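Masking the gripper out of the wrist view, and what it did for my grasp planner

Jan 16, 2024

I finally got the self-mask working in Loditz last night and I've been grinning about it since. Loditz, if you missed the October post, is the little perception node I've been writing to sit between the wrist camera and the planner. It takes in pictures, throws out what the planner shouldn't care about, and passes the rest along. For months the thing it should have been throwing out first was the robot itself.

A wrist camera sees a lot of robot. The gray housing covers the whole top of the view, then there's the black rim, then the finger hanging down right through the middle of everything. My segmenter kept finding lovely crisp edges and handing them over as objects. Of course they were crisp! They're close up and they have nice outlines, and the stuff on the floor that I want to pick up is a blur by comparison. The planner would get a "target" a few inches from the lens and politely refuse to move.

My first try was a fixed mask. I painted over the arm by hand, saved it, and loaded it at startup. Great for the housing, which never moves relative to the camera. Terrible for the finger, which obviously does.

So the second version renders the mask. At each tick I take the joint state, run it through the gripper model, project the result into the camera and black out whatever it covers. Kakar (my simulator wrapper) already had the meshes loaded, so I got most of this for free. I say free. It took 19 commits. 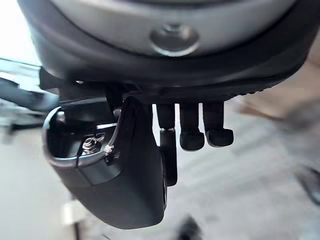 The part that ate most of the time was timestamps. Joint states come in at 100 Hz and pictures come in a lot slower, and I was pairing each picture with the latest joint state when it should have been the one nearest to the moment of capture. With the gripper still, no difference at all. With the gripper closing, the mask ran ahead of the finger and left a thin bright sliver along one side, and the segmenter loved that sliver. It would track it all the way to closed. I now keep a short buffer and interpolate between the two neighboring states, and the sliver is gone.

Then there's the hardware that isn't in the mesh. Screws, nuts, rubber caps, all the bits that somebody bolts on and never models. I asked Prakash Poojary how they handle it on the Annan stack and he told me to stop being precise and just grow the mask. Seven pixels did it for me. For the small parts that poke out past even that, I have a second hand-painted layer tied to the wrist, so the fixed mask wasn't wasted after all — it just got a smaller job.

One thing I got wrong and want to save you from: don't fill the masked area with black before running the segmenter. The border of the black patch is a perfect edge and you're right back where you started. Run the segmenter on the original picture and throw out regions afterward by how much of them falls under the mask. I drop anything with more than half its area covered. That number is a guess and I'd love a better one.

Over a set of old recordings, false targets went from around 2 per run to so few that I had to go looking for them. The ones left are mostly soft dark patches on the floor, and those are a fair mistake. I'd want the arm to go take a closer look at those anyway.

Next up is depth. The same mask should work there after a shift for the sensor offset, and then I can feed clean points to Korkmont and let it plan closer to the floor than it dares to now. I'll clean up the timestamp code first, as it's currently one long function with a comment at the top that says "sorry".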